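The basket seller who won't do Christmas

She has 2 minutes, she says, then talks for most of the morning. Florimico is a narrow shop at the bottom end of Celville, next to the Thongdee takeaway, and it opens at 10 "or when I've found the keys". Baskets, mostly. Some bags, some rope. No website to speak of.

"I was in accounts. Twelve years of it. Then my aunt left me a shed full of willow and I thought, well, what do you do with that."

What you do, apparently, is ruin most of it. Her first attempts leaned. One went to the dog.
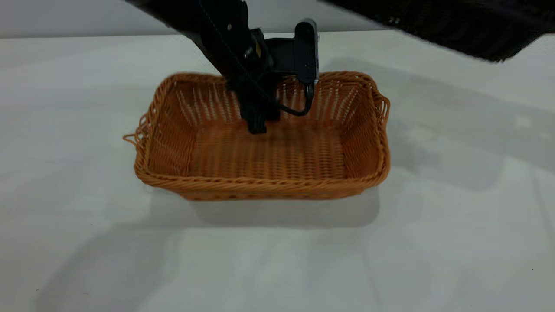
Prices are the thing people argue about. She gets it weekly, someone at the counter with a phone out, showing her a cheaper one from Trenditz. She doesn't argue back any more. "I say fine, buy it, then come and see me when the handle goes." The shape she sells most is the plain rectangular wicker one, for shelves, for post, for all the stuff that lives by the door. Round ones look nicer in the window and don't shift. "People have square cupboards. Took me ages to work that out."

Her dearest basket is £65. Nobody flinches at it in summer, she says, but in Febuary they pick it up and put it down again.

Does she still make them herself? Some. The wrists aren't what they were. Most stock is bought in now, from makers she's met and a few she hasn't. She checks every one by running a thumb along the inside, looking for ends that will snag a jumper. Fails go in the back for log kindling — "very expensive kindling". 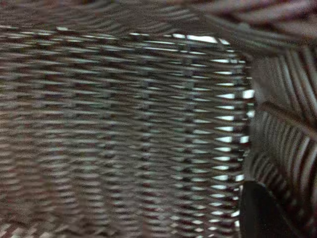 On colour, and the bad year

The bad year was the big order. 2000 small baskets for a hotel firm, agreed over the phone, nothing signed. The firm went quiet. She had them stacked up the stairs and in the bath.

"I washed at my sister's until July. That's not a joke, I had a towel there and everything."

She sold them off one by one at markets, and it was the markets that got her into colour. Plain ones sat there. Anything bright went by lunch, so she started buying in orange and a sort of mustard, which she hated at first and now wears.

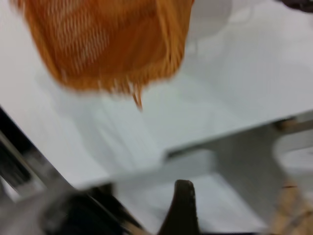
Words: the Celville Shopfronts desk

Would she do it agian? Long pause, a customer comes in, wants a dog bed, leaves without one. "Yes. But I'd get it in writing."

She won't do Christmas hampers, mind. Did them once, cellophane everywhere, a whole Saturday's worth of crying. Regulars know not to ask. What she does want is a class, in the evenings, six people round the big table with soaked willow and the radio on. The landlord hasn't said yes yet. The sink is the problem — too small to soak anything longer than a ruler.

Then the phone goes, and it's a man about a log basket, and she waves me out.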